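Renting out a family house, one year later

When the owner of the corner house in Verbruggen decided to rent it instead of selling, she had 17 requests for a viewing in the first week. We met her in September, in the office of the letting agency Varkex, and asked how the year had been.

"I expected the worst and it was mostly paperwork," she says. The house has three bedrooms, a small garden and a garage which she keeps for herself. The first rent was 430 a month for each half of the house, because two couples wanted to share it. The agency did not like this idea at first.

"They prefer one contract and one family," she explains. "I understand it. But I knew the upstairs has its own entrance -- my father built it for my grandmother."

The deposit was the most difficult subject. She asked for one month from each couple, and the inventory took a full afternoon, with 40 lines for the kitchen alone.

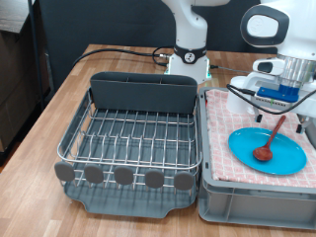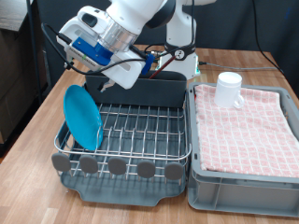
Her downstairs tenant, who joined us later, remarked that the inventory was the reason they signed so quickly, as their previous landlord in Brurkov never made one and kept 529 from the deposit without any list.

Will she continue? The contracts can be renewed in spring, and both couples have asked to stay. She wants to replace the boiler before that, and she is still waiting for the second offer from the installer.

"If the price is fair, I do it this winter," she says. "The rent will stay the same."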